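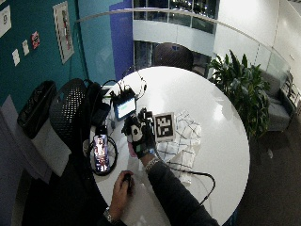
White cloth with thin dark checks, round table.

Plasard: cloth folding, version 2

Welcome, and thank you for reading before downloading! Plasard holds 200 short recordings of everyday folding at a table, gathered in our room at Voreo, the one with the teal wall. We are fond of plain household cloths – the checked sort that never quite lies flat – and every session starts with one left crumpled.

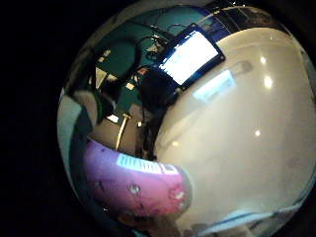
One early user wrote to ask whether thick terry towels could be added, as thin cloth hides its corners when it bunches up. We'd love to, and hope to have them in by April.

Folders are numbered in the order of the sessions. Please keep folder 8 out of any timing work, as its clock ran slow.
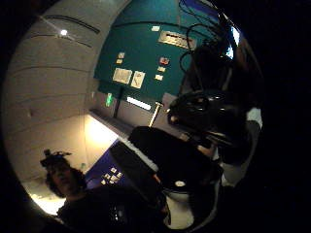

Could you say what counts as a finished fold, a reader at Kettani asked us. Edges together, both hands off the cloth – a few wrinkles are fine.

Last edited Thu 11 January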